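Network Security Operations, handout 6
Reading alert figures with a cold eye

Start with the Ernbridge exercise. The sensor raised 600 alerts overnight. The vendor's dashboard called 227 of them "critical" and drew a red dial to go with it. Before you copy that number into a report, ask what the word means. In Arero it means a rule author ticked a box, possibly years ago, with somebody else's network in mind.

Take the 227 and group them by source address. Most come from one backup server talking to one storage box on an odd port. That is a single question to put to the server team, and it does not need 227 tickets.

Now the claim that machine learning "cuts the noise". Kustside's brochure says so on every page. It doesn't say what was thrown away. A filter that hides 500 alerts out of 600 looks splendid until you ask to see the 500. If the product can't show you, treat the claim as unproven. 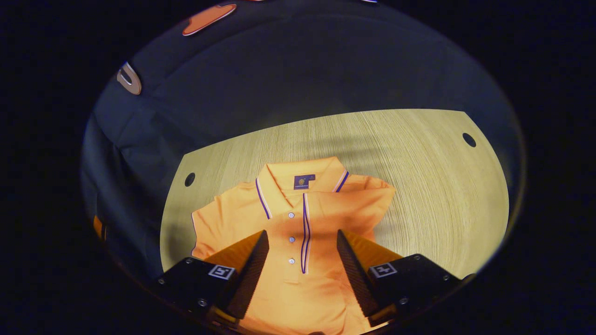 The same goes for threat feeds. Pan matched 184 addresses in our lab traffic. Check the age of each entry, and whether the address belongs to shared hosting. A match on a shared address tells you very little.

For the seminar: bring one alert you would close without further work, and the log lines that let you close it. "The tool scored it low" will not be accepted.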